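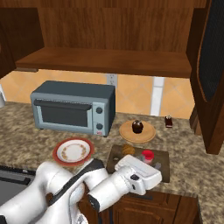 4. Setting up your rally live feed

Now for the fun part – getting Gorkora to follow a campaign rally as it happens!

1. Open Feeds and choose New event.
2. Type in the town (Niduvthorpe, say) and pick the speaker's party.
3. Set the post limit. It starts at 80 an hour and goes up to 700, which is brilliant on a busy election night.
4. Tick Both sides if you want supporters and opponents in one column.

Note: event names can be up to 99 characters long.

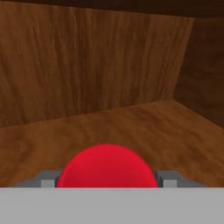 Skiltlow wrote to us that with Both sides ticked the column moved too fast to read during the speeches, and that dropping the limit to 187 cured it. Great tip, and well worth trying!

5. Press Start. New posts appear at the top – tap any one to see the replies.

Caution: trending tags are not checked for accuracy. Look for a second source before you share.
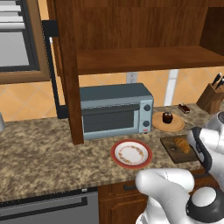

Fig. 4c: Toaster oven on the counter

6. Press Stop when the rally ends, then save your feed.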